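Cheetham lender Kesen to show mortgage payoff figures line by line

Borrowers who repay a home loan early, or move it to another lender, will get a full breakdown of the final sum from April, mortgage lender Kesen said today.

The new redemption statement lists the balance owed, the interest for each day up to the closing date, any early repayment charge and any fee for closing the account. Until now customers were sent a single total, with the working given only to those who asked for it.

Kesen took 807 calls about final balances last year. Most came from people who had compared the total with their last annual statement and found that the two did not match.

"The difference is nearly always interest that has built up between the statement and the day the loan is paid off," said Rocío Huaranga, head of customer lending at Kesen. "It was correct, but people could not see it. They will now get the daily amount in pounds and pence – and the date we have counted to."
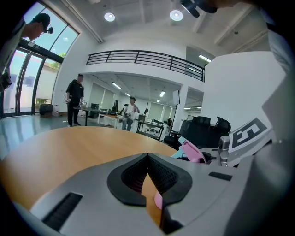 A round, light-brown wooden table.

The statement will be valid for 14 days. If the loan is repaid sooner, interest for the unused days will be returned to the customer's bank account. Credit balances of less than £100 will be paid back without a form. For larger sums Kesen will first confirm the account details by phone.

The layout was tested with 1000 borrowers, using software from Notik. Changes made after the test include larger type for the closing date and a separate line for payments still being cleared.

"A customer should be able to check the sum with a calculator," said Bořivoj Kubíček, operations manager. "If they can't, we want to hear from them."

Solicitors and brokers acting for a customer will receive the same document. Existing customers do not need to do anything.

Notes to editors

Kesen offers residential mortgages and remortgages from its office in Cheetham. Further details are available from the Kesen press office.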